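Sterna Freestanding Bath

Product code 397
By Probert
Made to order. Free samples of the finish on request.

Overview

The Sterna is the smaller of the two freestanding baths in the Probert range. It was drawn for ordinary bathrooms, the kind with a door that opens inward and a window that can't be moved, and it is sold as a complete bath with the waste and overflow already fitted. The faucet is not included.

The tub is double-walled acrylic with a gloss white finish inside and out. Both ends slope at the same angle, so it can be used facing either way, and the waste is in the middle where it doesn't dig into anyone's back. The rim is rolled and a little wider than on our older tubs. We widened it after customers told us they wanted a better edge to hold when getting in and out.

If you are replacing a built-in tub, read the section on plumbing before you order. Most of the calls we get about the Sterna are from people who bought the bath first and looked at the floor second.

What you get

Sterna bath with leveling feet attached
Click waste and overflow in chrome
Flexible waste hose
Adhesive sealant for the base
Printed instructions and paper floor template

What you need to buy separately

Faucet (floor-mounted or wall-mounted)
Trap to suit your drain
Isolating valves if you don't have them already

Size and weight

The full dimension drawing is sent with every quote and can be asked for without one. The paper floor template is the most useful thing to have at the planning stage. Tape it down, leave it for a few days and walk around it. If you keep stepping on it, the bath is in the wrong place or the room is too small.

Leave enough room on all sides to get a hand and a cloth through. We see a lot of freestanding tubs pushed within an inch of the wall, and the strip behind them never gets cleaned again. If you can't leave a proper gap, our back-to-wall bath, the Lolloter, is a better choice and takes the same waste.

The Sterna can be carried by two people on the flat. For stairs, plan on more help, and measure the turn at the top before delivery day. The driver will bring the crate to the first dry area inside your front door and no farther.

Floors

A concrete slab needs nothing special as long as it is level. On a timber floor, check the direction of the joists and set the bath so that its length runs across them. An older floor with any bounce in it should be looked at by a builder. Tile the floor fully before the bath goes in, including the part that will be hidden. Don't tile up to the base – you will never be able to change the bath without redoing the floor.

Underfloor heating is fine with the Sterna. Keep the cable or pipe out of the area directly below the tub and mark where the runs are before anyone drills for a floor-mounted faucet.

Plumbing

The waste drops straight down from the center of the bath. You have two choices. The first is to sink the trap into the floor, which gives the cleanest result and lets the bath sit at its normal height. The second is to use a shallow trap inside the space under the tub and run the pipe out along the floor. This only works if the drain is close by and the pipe can be hidden or you don't mind looking at it.

Test the waste before the bath is sealed down. Fill it to the overflow, let it stand, empty it, and look underneath with a flashlight. Then do it again. Once the sealant has cured, the only way in is to cut it.

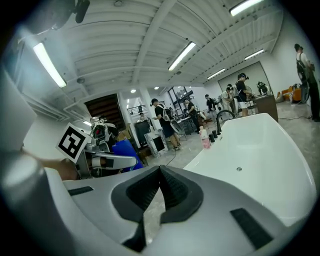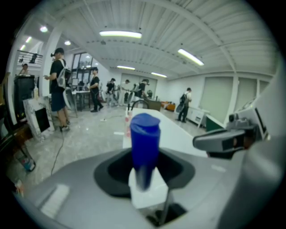
Faucets

The rim of the Sterna is not drilled and must not be drilled. Cutting into the rim goes through both skins and ends the warranty. Choose a floor-mounted faucet or one that comes out of the wall, and check that the spout reaches well past the rim so that it isn't pouring down the side.

With a wall-mounted faucet, decide the final position of the bath before the pipes go in. A couple of inches either way makes a difference. Our own Nilenlow spout was sized for this bath and can be ordered at the same time, in chrome only.

Cleaning and care

Rinse the tub after use and wipe it with a soft cloth. A little dish soap deals with nearly everything, including bath oil. Don't use scouring powder, bleach tablets, drain cleaner left standing in the tub, or anything with acetone in it. Hair dye should be rinsed off right away.

Light scratches can be taken out with a plastic polish. Rub gently in small circles and stop as soon as the mark is gone. Deeper ones need a repair kit, which we stock in the matching white.

The click waste lifts out by hand for cleaning. Turn the cap counterclockwise, pull, clear the hair, and put it back. Once a month is enough in most homes.

Price and delivery

Sterna bath, gloss white: $970
Delivery is priced by zip code and added at checkout.

Open the crate while the driver is there if you can. If you can't, write "not inspected" on the delivery note and let us know about any damage within two working days, with photographs of both the bath and the packing. Please don't book a plumber until the bath is in the house and you have looked it over.

Orders placed on a Friday afternoon are processed the following week. The workshop closes for stock count in October and nothing ships while it is closed.

Returns

Unused baths can be returned in the original crate. Once the waste hose has been connected or the base has been sealed, the bath counts as installed and we can only deal with it under warranty.

Questions

For technical questions, ask for Nest James on the trade desk. Have your floor type, the drain position and the ceiling height of the room below to hand, if there is a room below.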